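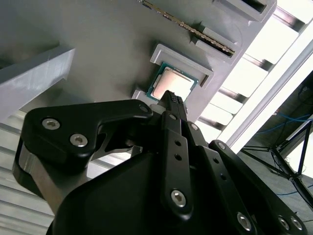
hau_cu: Count me in favor of the new Narnport schedule, even with the February test day. Three weeks between rounds gives those of us with day jobs a chance to fix what we broke, and I for one break plenty.

jolienvh: I hear you, Hậu, and I'm glad it suits you, but I still think dropping the night race was a mistake. My whole family came to that one, folding chairs and all, and it was the only round where the grandstand felt full — you could hardly find a place to park.
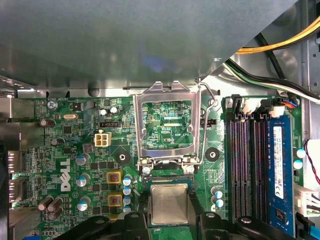
Does the street stock class still run both heats before the feature?
Same as last year, both heats first, then a break, then the feature.

nijsfan7: Sorry Jolien, I have to side with Hậu on this one. The night race was lovely, but the dew on turn three made a mess of the last 7 laps every single time, and I have the bent fender to show for it. What bothers me more is the entry fee.

jolienvh: Well, the fee I can live with, if the purse really is going to 3000 like they said at the drivers' meeting. And dew or no dew, I'd trade two afternoon shows for one evening under the lights!

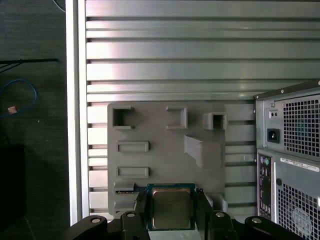
Re: Enda Cup points

hau_cu: Does anybody have the final table? I had car 754 in fourth, but my brother-in-law swears it was fifth, and we have a dinner riding on it.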